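Can a robot tidy my desk yet? Sort of, and I've got opinions

I have wanted a machine to do my chores since I was about nine and was told to sort the cutlery drawer. So when Tullio Rinaldi, who I used to share a flat with and who now works on robot arms at a small outfit called Cellbridge, asked if I fancied coming over for an afternoon, I was on the train before he'd finished typing. I went in expecting to be sold something. I came home arguing with myself, and I haven't stopped, so you lot are getting it.

My starting point was pretty grumpy. We've had a robot vacuum at ours for three years (a Valholm, secondhand, £77, named Gerald by my daughter) and what it mostly does is eat the fringe off the rug and then sulk under the sideboard. Before Gerald can clean the floor, I have to clean the floor. Socks up, chair legs shifted, charger cables out of the way. I've moaned about this to everyone I know and the general feeling seems to be that robots are brilliant in car factories and hopeless in kitchens.

I think that's nearly right but it lumps too much together. A car factory is a place where everything turns up in the same spot, facing the same way, all day long. My kitchen is a place where the colander was last seen in the garden. Put a factory robot in my kitchen and it would be as lost as Gerald. But there's a great big middle ground between the two, and that's where Tullio's lot are poking about.

Their chore of the moment is putting pens away. I laughed! You'd laugh too. Grown adults with proper degrees, and the job is one I do without looking while I'm on the phone. But have a think about what your hand is up to when you do it. You pinch the pen somewhere sensible, you lift it, you swing it upright, you find the opening, and if it knocks against whatever's in there already you give it a little wiggle and carry on. I'd never once noticed the wiggle. Tullio talks about the wiggle the way other people talk about their mortgage.

The other thing I hadn't thought about is how much two hands matter. Try doing the washing up with one behind your back. Try getting a lid off a jar, or putting a pillowcase on. Most housework is one hand holding the thing still while the other hand does the clever bit, so I do get why they bother with a pair of arms for something as piddly as a pen and a cup.

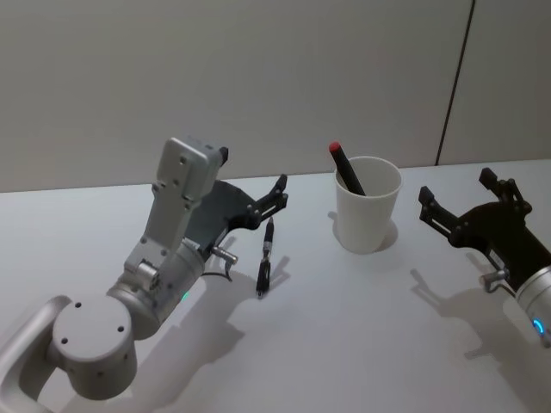

So how close are we?

Tullio's colleague Eugénie Lemaire keeps the tally, and she let me see it. At the last full count they'd had 353 goes at the pen job, and 200 of those ended with the pen where it should be and the cup still standing. That's a bit better than a coin toss. If my son put his pens away at that rate I'd have words, although I'd also be thrilled, as his current rate is nil.

My first reaction was that this is rubbish. My second, on the train home, was that it depends entirely on who's waiting. If I'm at my desk watching a machine fumble with a biro, I'm going to lean over and do it myself inside ten seconds. If it's two in the morning and the job is putting odds and ends back in pots on a workbench, who cares if it takes four tries? The bench doesn't. Eugénie reckons small workshops will get there well before homes do, and she mentioned a picture framer's called Rathnayake that would happily take an arm for sorting offcuts tomorrow if it could manage on its own overnight. It can't, yet. It gets stuck and needs a person, and then you're paying the person as well.

That's where I part company with the adverts. There's a kitchen helper called the Kirska doing the rounds at the moment, all soft music and a sleepy couple in dressing gowns, and the price I was quoted was £2,877. For that money I want it to cope with my actual house, including the crumbs and the cat. I asked what happens if a mug has been left in the wrong place and the chap on the phone suggested I put it back in the right place first. Gerald all over again!

I'd still rather see honest fiddling with pens than another glossy video. Give me a machine that does one dull job properly and I'll clear a shelf for it. Until then the cutlery drawer is mine, and it needs doing.

Recent posts
Why I gave up on the smart kettle
Gerald versus the rug, round two
Five jobs I'd hand over tomorrow
A morning in a sock factory
Your letters: February's worst gadgets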